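Litter Station Hygiene and Safety Check
Treda Boarding, Flistarham site
Inspection date: Jun 19, 2020

1. Tray body and rim
The tray shall be free of cracks and sharp edges. Inspect the full rim, including any section that curves over the interior.
Result: Satisfactory.
Comment: Mint-green plastic tray with scalloped rim. Green textured material in use.

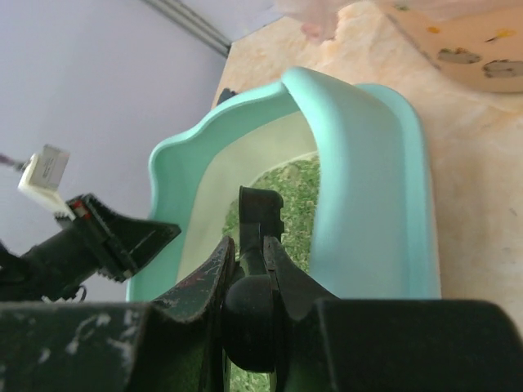 Sundaram: The rim check should also cover the outside of the tray. At our site urine dried under the lip and went unrecorded until October.

Response: Accepted. The outer rim is added to item 1 from the next inspection.

2. Solid waste
Clumps shall be lifted out whole where possible and placed directly in a lidded bin. Broken clumps require a second pass. Trays are to be cleared 3 times daily.
Result: Satisfactory, with comment.
Comment: Dark clumps stand out well against green litter. Staff should still check the corners – small pieces collect there.

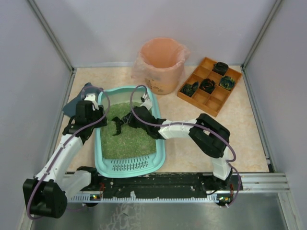 The clearance log was complete for the morning and midday rounds. The evening entry lacked initials and must be corrected.

3. Scoop and cleaning cloth
A slotted scoop shall be kept for litter only. Cloths used on the tray shall not be used on feeding surfaces and shall be bagged for laundering after each round.
Result: Action required.
Comment: Assign one cloth color to litter duty and post the rule beside the sink.
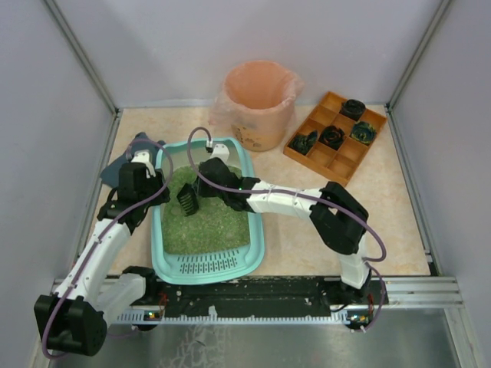
Scoops are to be washed apart from food bowls and air-dried before storage. Replace any scoop with a bent or broken tine.

4. Surrounding floor
Sweep stray litter and disinfect after the last round.
Result: Satisfactory.

Reinspection of item 3 will be arranged by the site office.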